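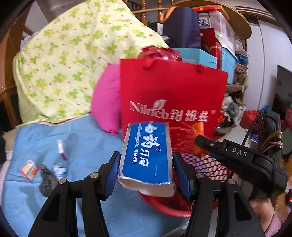 Pinza manual con una caja de pasta de dientes, delante de una bolsa roja de papel.

Visita a Prendale: las reglas de la recogida de datos con pinza manual

En marzo fui a la jornada de puertas abiertas de Prendale, que prepara demostraciones para robots de manipulación doméstica. Yo trabajo en prevención y calidad, no en programación, y por eso mi interés era sobre todo uno: qué normas sigue una persona cuando hace este trabajo con la mano, en una habitación llena de cosas. Escribo estas notas para los colegas que no pudieron venir.

Nos recibieron a las nueve y nos dividieron en dos grupos. El mío empezó por el aula, donde explicaron el manual interno. Tiene 90 páginas y lo redactaron junto con Tamine, la empresa que después revisa las grabaciones. Me pareció largo, pero la mayor parte son casos particulares con su solución, y el operador nuevo solamente debe estudiar el primer capítulo antes de tocar una pinza.

Apunté las reglas que más me interesaron.

El operador comprueba las almohadillas de los dedos antes de cada sesión. Si una está despegada o gastada, se cambia la pareja completa, nunca una sola.

El cable tiene que quedar por encima del antebrazo y con holgura. Se hace un giro completo de muñeca antes de empezar, y si el cable tira, se coloca otra vez.

Los envases de cartón se agarran por dos caras opuestas y se cierra despacio. Un envase arrugado o roto es admitido, siempre que esté anotado en la ficha del objeto. Esto me sorprendió, porque yo esperaba material nuevo. En la imagen del principio se ve un caso así: la caja tiene los bordes doblados y el extremo inferior rasgado. Nos dijeron que en las casas hay muchas cajas como esta y que el robot las va a encontrar.

No se ordena la habitación para grabar. Se retiran del suelo los objetos que pueden hacer tropezar al operador, y también los documentos con datos personales. Lo demás se queda en su sitio – mantas, cestas, bolsas, ropa.

Cada sesión dura 30 minutos como máximo y después hay un descanso obligatorio. Pregunté si el descanso se respeta cuando hay prisa. La respuesta fue que el programa de grabación se bloquea y no permite continuar, lo cual me parece mejor que confiar en un cartel.

Después del café vimos la sala de revisión. El lote que tenían en las pantallas era de 463 grabaciones, de un total de 3000 previstas para el proyecto Kurarberg. Un revisor mira cada una y la acepta, la rechaza o la devuelve con comentario. El motivo de rechazo se elige de una lista cerrada. Yo pienso que falta en esta lista una categoría para los incidentes de seguridad: ahora se escriben en una hoja aparte, y una hoja aparte se pierde fácilmente. Lo dije en el turno de preguntas y tomaron nota.

También hablaron del consentimiento de las personas que prestan su vivienda. El modelo de contrato es de la consultora Prajapati y está escrito en lenguaje sencillo, que yo agradecí mucho. La familia puede pedir que se borre una habitación entera, hasta el momento de la entrega del lote.

Lo que menos me gustó fue la parte de la limpieza. El manual dice que la pinza se limpia «regularmente», sin frecuencia ni producto. Para un aparato que toca objetos de higiene y después quizás un cubierto, yo pediría una instrucción más exacta.

La visita terminó a la una. Nos dejaron llevar una copia del primer capítulo, en papel, y la he puesto en la estantería de la oficina, al lado de los procedimientos de taller. Quien quiera leerla me la puede pedir, pero por favor que la devuelva.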